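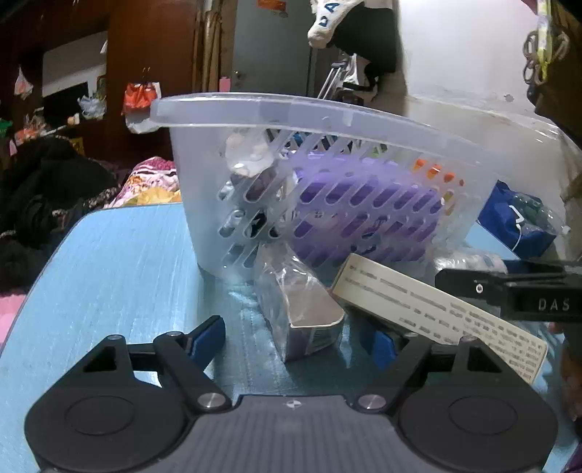
How often should the coolant be changed on the Idov tractor?
Drain and refill the system every 900 hours or every 2 years. Small parts such as the radiator cap, drain plug and hose clamps are easy to lose during the job, and a plastic basket with slots in the front, set on the table, keeps them together. Rinse them before refitting.

What mixture should I use?
Equal parts antifreeze and clean water. Do not top up with plain water in winter.

The temperature gauge climbs when I mow. Why?
Check the radiator screen for chaff first, then the fan belt. A loose belt slips under load – tighten it and run the engine again.

Can I remove the thermostat in summer?
No. The engine will run too cold and use more oil.

Does the Nolleo water pump fit older models?
It fits engines with the four-bolt housing. Earlier engines need the Siriwan adapter plate and a new gasket.

Where do I send a pump for rebuilding?
To the Drallness shop. Allow 28 days, and drain the pump before packing it.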